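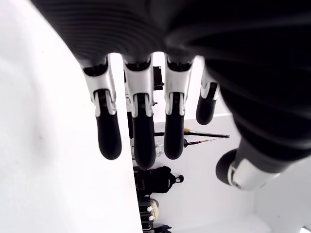 A reader wrote in after the last newsletter to say that snacks left out on a work table are a menace, crumbs everywhere, and could we please do a piece on whoever is responsible. So we did. Went down in June with a notebook and a pen that gave up halfway through.

The person responsible didn't want to be named. Fine by us. They've looked after tables and snacks at Gatholm since the move, ordering, wiping, putting out, clearing away, and they had strong feelings on all four.

First thing I asked — is the reader right about crumbs?

"Partly. It depends what you buy. If you buy the flaky pastry things, yes, you deserve it. If you buy something in a sealed packet and you put it on a tray, the mess stays on the tray. Mostly."

The tray comes up a lot. Round, black, plain. Before trays it was bowls, and before bowls it was a cardboard box with the flaps torn off, left by the kettle. The box was popular. People liked to rummage.

"They loved the box. I hated the box. You'd get to the bottom and there'd be a crushed packet somebody had leant on, and crumbs in the corners, and then you've got a box you can't wash. A tray you can wash. Ten seconds under the tap."

Why round, though? A square one would hold more, surely.

"Corners. Look at any square tray that's been used for a year and look in the corners. Also people knock them. You walk past a table and catch the corner with your hip and the lot goes over. Round one just spins a bit."

And black?

"So you can see if it's clean. People think it's the other way round, that white shows the dirt. White shows coffee. Black shows crumbs, dust, salt, fingerprints, all the stuff we get. And on a white table you can see where the tray is. We had a white one for a while and people put laptops on it."

On to the tables then. All white, smooth tops. They came from Atov, flat packed, and putting them together took most of an afternoon becuase the bolts for the legs were in the wrong bags. Not a happy memory, I gathered. Once up they've been good. No wobble, and the surface wipes down without going streaky as long as you don't drown it.

"Everyone drowns it. They spray until it's running off the edge and then push it about with one sheet of kitchen roll. You want a damp cloth. Damp. Then a dry one after."

Two cloths, in other words. They were firm on this. Wet cloth on the hook by the sink, dry cloth on the rail, and they do not swap. The spray is Flostex, bought in the big bottle and decanted. I asked if it was any better than the others.

"It's the one that doesn't smell of pine. I can't eat a biscuit off a table that smells of pine." 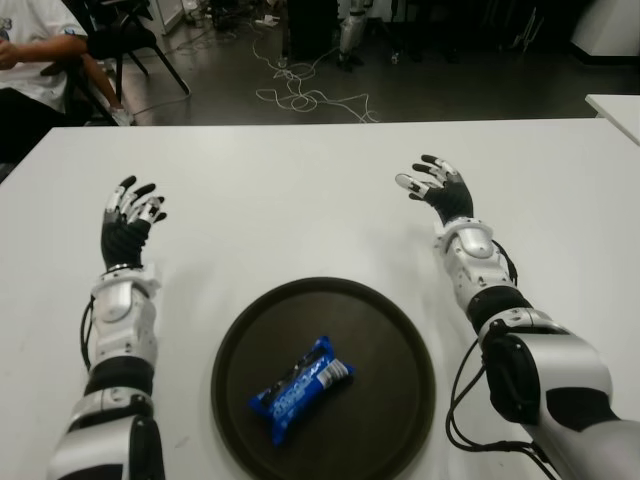 *Words: the newsletter desk, Gatholm. Talked over tea, typed up the same afternoon.*

Now the packets, as that's what most people want to know about. What gets chosen, who chooses, why are the good ones always gone.

At the moment it's one packet to a tray. I'd assumed this was stinginess. Told no, it's about how people behave.

"Put a pile out and they take three. They don't even want three. They put two in a drawer and in August I find them. Put one out and a person either wants it or leaves it. Then I put another out. It's more walking for me but hardly anything gets wasted."

Doesn't that feel a bit mean, a single blue packet sitting there on its own?

"It looks nice, I think. Like something in a cafe. And it's a big tray for one packet, I know, people say that. The space round it is for your cup. That's the idea anyway. Pick up the packet, put your cup down on the tray and not on the table, no ring."

Does anyone do that with the cup?

"A few."

Supplier is Wongsuwan, and has been for a while now. They do a mixed case, mostly savoury, and they'll swap a line out if you ring before noon. The order last year came to 1236 packets. I know this only because it's written on the inside of the cupboard door in marker pen, with a line under it. Asked what the line means. It means that's the number to beat, downwards.

"The year before was the box year. I didn't count the box year. I don't want to know."

Sweet or savoury? Savoury. Chocolate was tried in spring and went well until the first warm week. There's a stain on one of the chairs still, which I was shown. Nuts are out, for the obvious reason. Popcorn out as well, it gets into the keyboards. Crisps are allowed with a bit of grumbling, and anything dusted in orange powder is a no.

"Somebody has an orange packet, then they touch a door, then I'm cleaning a door."

We moved on to where things go. I'd thought a tray on a table would be just put down wherever. No. It goes near the front of the table, in the middle, where you can reach it without leaning over anything. Never at the far edge, because then it gets pushed, a bit at a time, and it's on the floor by four o'clock. Never on top of a cable either. There's a fair bit of cable in that room, white mostly, in heaps behind the table, and the wiper of tables has made peace with it.

"I used to coil them. Every night. Every morning they were back. So now the rule is that the floor belongs to them and the table tops belong to me. Cables that come up on the table I'll move. On the floor, not my department."

And the dark floor?

"Dark grey, lovely, hides everything. Worst thing about it. You drop a raisin on that and it's there till somebody stands on it."

Asked for a routine, start to finish, for readers who'd like to do this at their own place. Got it in bits between phone calls, so in order as best I can:

Clear the top completely in the morning, or as completely as people will let you. Whatever's in use stays where it is and you wipe up to it. Damp cloth, then dry. Wash the tray even if it looks clean, dry it properly or the packet sticks to it. Packet in the centre, label up. Go away. Look in again mid morning and after lunch. At the end of the day the tray goes back in the cupboard on its side, not flat, because flat means someone will stack mugs on it.

Empties are the sore point. An empty packet put back on the tray looks, from the door, exactly like a full one. You can walk over from the other end of the building for it. I have done this. It's a low feeling.

"I did put up a notice. It said please bin your empties. Then somebody put an empty on top of the notice."

The bin has since been moved nearer, just by the end of the table, and that helped more than the notice did. A lid was tried and taken off again. If there's a lid people balance the rubbish on it.

What about the white tops, do they mark? A bit. Biro comes off with the Flostex if you get to it that day. Leave it overnight and you're rubbing. Marker pen is a different matter, there's one table that has been turned round so the mark faces the wall. Hot mugs have been no trouble so far. The thing that realy does damage is dragging. Boxes, tool cases, anything with grit on the bottom.

"Lift it. That's all I ask. If you can't lift it, get somebody on the other end. I can show you the exact scratch that came from not lifting."

I was shown the exact scratch. You have to crouch to see it.

Last thing, the future. More trays? A second one has been asked for, for the table nearer the door, and two different packets might be allowed on it as a trial, one at each side. There's also a campaign for fruit. The answer on fruit is not yet. Bananas were mentioned, and a look.

"Satsumas, maybe, in winter. They come in their own packet."

Back to the reader, then, who wanted to know what could be done. I read the letter out. There was a bit of a pause and some tidying of cloths.

"Tell them to get a tray. And the crumbs they're on about, by the printer, that's toast. I don't do toast."

Requests for the Wongsuwan order go on the sheet inside the cupboard door, before noon if you want it swapped this time round.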